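News > Product releases > Kitchen and food service

Jilteck puts its bread-handling kit on trial offer, and asks buyers to doubt it first

DRELLCOMBE, July – Jilteck today opened orders for Doolan, a two-fingered gripper and software kit meant for bakeries, cafés and catering kitchens that want rolls moved from basket to plate without a person doing it.
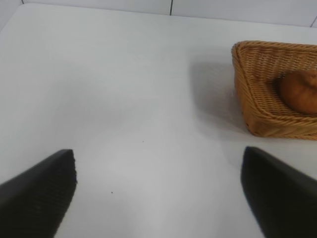 Helmi Vainio wrote back to the draft of this release that she had sat through plenty of gripper launches and wanted to know what the thing does with a roll that has gone soft, or one wedged under three others, before she would let it near a breakfast service.

It's a fair question and the company doesn't have a full answer. Doolan was built around single, firm, round rolls in an open basket on a plain, light-coloured table. A woven basket is harder than a plastic tub, as the rim gets in the way of the fingers and the weave can confuse the software about where the bread stops. Jilteck has put most of its effort there. Piled rolls, sliced loaves and anything with icing are outside what the kit is sold to do.

"I've bought equipment on the strength of a good demonstration and regretted it," said Pierina Fabbri, product lead at Jilteck. "So we'd like people to try this on their own counter, with their own bread, and send it back if it's no good to them. I expect a few will."

The kit is offered on a trial of 10 weeks. It includes the gripper, a small camera that sits at the wrist, the control software and 2 site visits by a technician. It doesn't include an arm. Buyers who already own one should check with Jilteck that it will fit before they order, and the company says plainly that it won't fit them all.

Jilteck makes no claim that Doolan will save labour. In the company's own workshop, one person still had to stand nearby to refill the basket and wipe the table, and setting up a new bench took almost 2 hours. A kitchen that serves a handful of rolls a morning would be better off with a pair of tongs.

Prokier, which will handle sales and service, has asked that trial sites keep a written log of dropped and missed rolls. Those logs will be passed to Jilteck with the name of the business removed.

"We've told our sales people to leave the word 'revolution' at home," said Ashton Rutherford, service manager at Prokier. "It picks up bread. Whether it picks up your bread well enough to be worth the bench space is what the trial is for."

The first 10 kits are set aside for independent bakeries and cafés. Larger caterers can ask to be put on a list, though no date has been set for them. Pricing after the trial will be given in writing before a kit is shipped, and there is no charge for returning one. Neither company is taking orders for home use.

Trial enquiries go to Tamsin Harawira at Prokier. Technical questions, including awkward ones about crust, go to Pierina Fabbri at Jilteck.

4 shares | 1 comment

Contact | Copyright Jilteck | Back to top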